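# Neighborhood Supper Program: Spring Progress Report

Wednesday, March 22, 2023
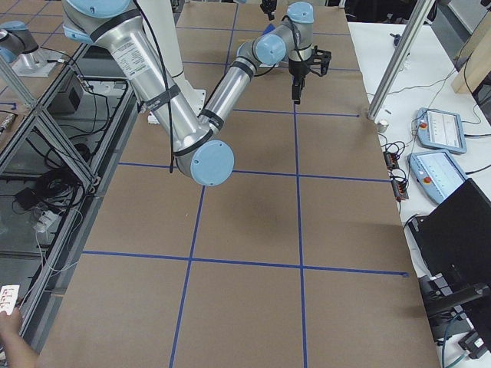

*The long table, covered in brown paper and marked out with blue tape.*

Dear friends at the Plestier Fund,

I sat down meaning to send you a single page, and as usual I have run over, so please pour yourselves a coffee first. The winter was a good one for the supper program, though a bumpy one in places, and I would like you to hear about the bumps from me.

## Suppers

We held 17 suppers between the first cold week and now, all of them at the Grillia Street hall. Our best night was the lentil soup evening, when 69 people came and we had to borrow bowls from the choir downstairs (they were very gracious about it, and we have now returned every last one). The quietest was the night of the ice storm, which we probably should have called off sooner than we did. Several people walked over regardless, and the soup went home with them in jars.

We have settled on long shared tables for good. We tried small round ones early on, and families kept to themselves and the older guests often ended up sitting alone. With the long tables people pass the bread, and once they have passed the bread they usually talk.

## The cooking classes

The Saturday class has been the happy surprise of the season! We planned it for teenagers, and it has filled up with grandparents and grandchildren cooking side by side. Mrs. Đoàn taught three sessions on broth and rice noodles and has agreed to come back for more, provided we buy a decent stockpot. We have bought the stockpot.

Attendance at the weekday class was weaker. The late afternoon slot clashes with the bus schedule, and I should have checked that before printing the flyers. We are moving it to the early evening and will tell you how it goes.

## Money

Your grant covered food, hall rent and the class supplies. We have $700 left in the food line, mostly thanks to Vorari Produce, who let us have their end-of-day vegetables at a very kind price. With your permission, I would like to move that amount to equipment. The hall's old oven runs hot on one side, and we have been turning the trays by hand halfway through and still serving rather dark cornbread from the left.

Hall rent goes up in August. The increase is modest, but it was not in the budget you approved, so I am flagging it now.

## What we still owe you

The guest survey is late. We handed it out at two suppers and got back a friendly pile of half-finished forms, several with recipes written on the reverse. The questions were too long. I have cut them down to a single side in larger print, and you will have the results with the next report.

We also promised you a small recipe booklet. The recipes are collected and typed, but the measurements need another pass, as one cook's "handful" is a good deal bigger than another's.

## Coming up

Suppers continue every other week through spring, with the first outdoor one as soon as the weather allows. You are all warmly invited, and there will be a seat kept for whoever can make it. Please let me know about the oven money when you have had a chance to talk it over.

With thanks and best wishes,

Chaimae Filali
Program Coordinator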